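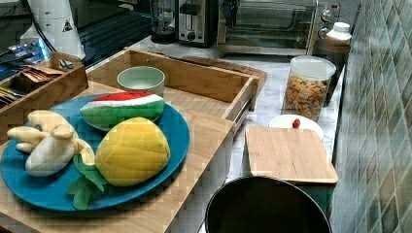

What happens to my shares if the warrants get exercised?
You keep the same number of shares, but the company prints new ones for the warrant holders, so you own a smaller slice.

stemcell_69
OK, but Clanireck says the warrants bring in cash. Isn't that good for a small grower?

Tassanee Sombatkul
Depends what they do with it. I read the September filing and the last round went mostly to "general corporate purposes". That could be salaries for all we know.

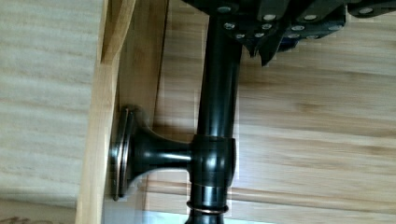 Warrants get buried in the notes, and I don't think that's an accident. The headline share count leaves them out, and then people on here quote a market cap that's way too low. The black gripper has its silver screw heads right out on the surface. I'd like my dilution shown the same way. Look for the "fully diluted" line, and if there isn't one, I'd pass.

rodley_fan
Disagree. Rodley had warrants all over the place and still went up. You'd have missed it.

Tassanee Sombatkul
One stock going up doesn't prove much. Did you sell any?

rodley_fan
Not yet - holding.

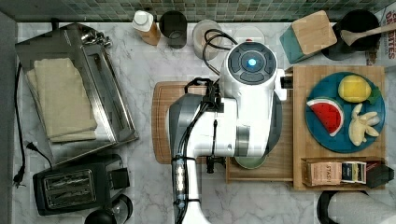
When do warrants usually get exercised?
Mostly when the share price is above the exercise price, and often close to the expiration date.

stemcell_69
So if the exercise price is $2 and it trades at $10, they're all coming?

Tassanee Sombatkul
Sooner or later, I'd assume so. Clanireck's could add some 18 percent to the count. The Stirnance newsletter calls that "minor". I don't.

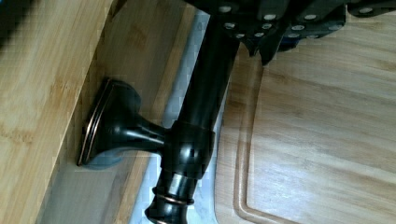
Black gripper by the dark bronze faucet

rodley_fan
Stirnance has been right before. You're going to talk yourself out of every pot stock there is.

Tassanee Sombatkul
Fine by me. Which calls did they get right? Link?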